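The trouble with tidying a desk, Jozef Mertens told me over a very long lunch, is that no two people agree on when it's done. His small team at Prukmont writes planning software for robot arms, and for most of this year the subject has been stationery – clips, erasers, sticky notes, all the little stuff that drifts around beside a keyboard. They study how people handle it, and the planner learns which hand goes where.

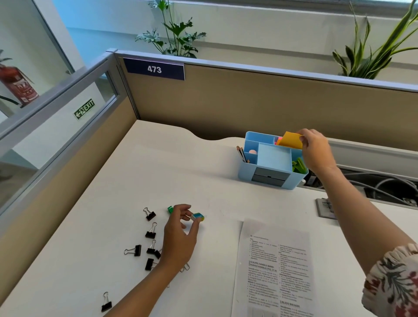
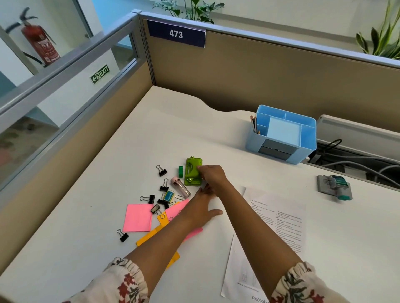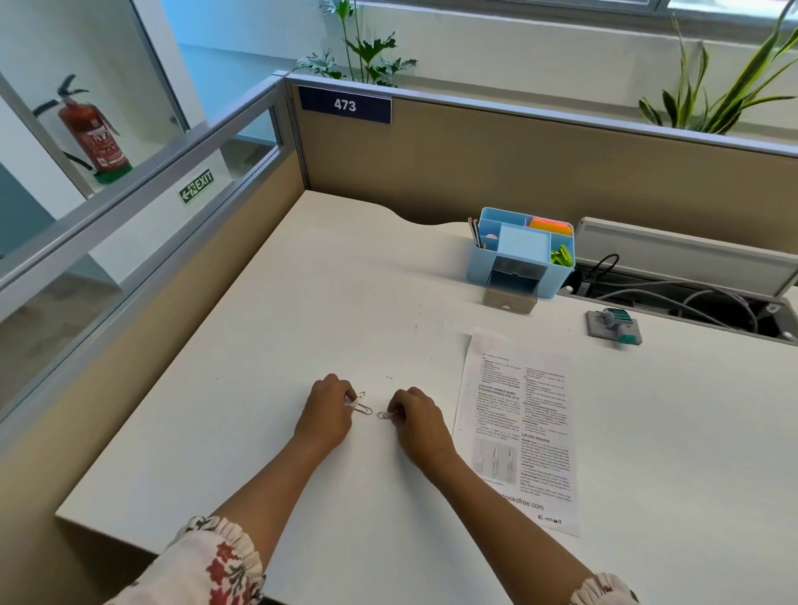 Small items on a white desk, with the organizer near the back.

Pieter Vandenberghe looks after the labeling tool, Gulenent, and he's wonderfully patient about it. Each recording gets split into short actions, and the last count stood at 1,505 of them, with four people checking the cuts by hand. The hard part, he says, is two hands doing different jobs at once. An older version of the planner made one arm wait politely for the other, and it was painful to watch! The new one lets them overlap, and Pieter hopes to have it running on both arms by July.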